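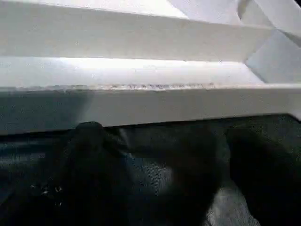

White on white, with one rough line along the lip of the ledge.

Welcome to the workroom gallery! This page grew out of a habit of ours at Katoron, where we spend a good part of the year looking closely at things most people walk straight past (edges, joints, the undersides of shelves), and where someone is always calling someone else over to come and see. Solange Fontes started pinning up close views by the sink in April, and before long the wall was full and the rest of us were arguing happily over favorites. The full collection now runs to 1,208 pictures, so please forgive us for putting them up slowly.

We're opening the online gallery with the one at the top of the page, which has kept us talking through more than one lunch. I love the way those long bands step back like a wide staircase, and how the light sits on the ledge until it almost glows while the faces turned away from it go a soft gray. Stay with it a little and you start to find the quieter parts, such as the narrow dark gap up near the top and the angled panel on the right with its gentle folds of shadow.

Then there is the seam, of course! Brownish and gray, bumpy, wandering along the edge in the middle of all that smoothness. Nivaldo Rocha looked at it and said weld bead straight away. Aslı Bayram says dried glue and won't be moved, and Oleksandra Karpenko thinks it could just as well be scuffed paint. I change my mind every time I come back to it, and I can't even tell you for certain whether the white material is metal, plastic or a dense foam.

If you'd like a print for your own wall, we make them in 2 sizes, matte paper only, and you can pick one up at the Bisht Street counter or ask us to mail it. Prints take up to 9 days, a bit longer when Mayuree Mahawong is away, as she does all the trimming by hand. Guesses about the seam are very welcome in the guest book by the door.

Page updated 16 September 2025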